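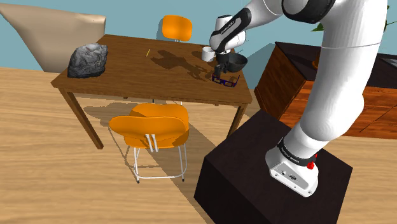 The Wimthorpe film festival opens its archive to the public once a year, in June, and once a year I go, mainly to look at cans. It lives in a former mattress works behind the station, up 60 steps, which does wonders for the audience figures. I hung up my coat and considered a white robot arm on a black block, bending down to a wooden table, all of it rendered, with FRANKA EMIKA lettered round the base. I gave it a minute and went to find the tea.

Our guide was Frauke Ehlers, who has run the archive since it was a cupboard. She holds 675 reels, of which 338 have been catalogued, and she delivered both numbers in the tone of someone reading out a parking fine. The pride of the place is the Bauerfeind bequest – home movies, a good many weddings, and one complete silent comedy about a goose.
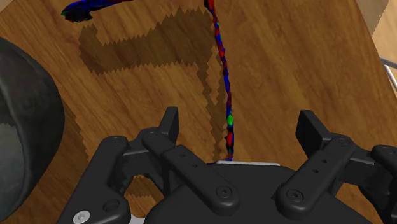 We were shown the goose. It runs for 20 minutes and the goose is better than anyone else in it. Hsiu-ying Tsang played the piano, and afterwards took questions, most of which were about the goose.

Then downstairs to the vault, which is kept at the temperature of a Scottish bus shelter. A man in shorts asked whether nitrate film really explodes and was moved gently towards the door. Ehlers let us handle a trim from Tinodach, a mountain melodrama whose last reel is still missing. She thinks it may be in Lisbon. She has thought so for years.

The café does a decent cheese scone. The evening screening of Mendo was sold out by four, so I can't tell you about that.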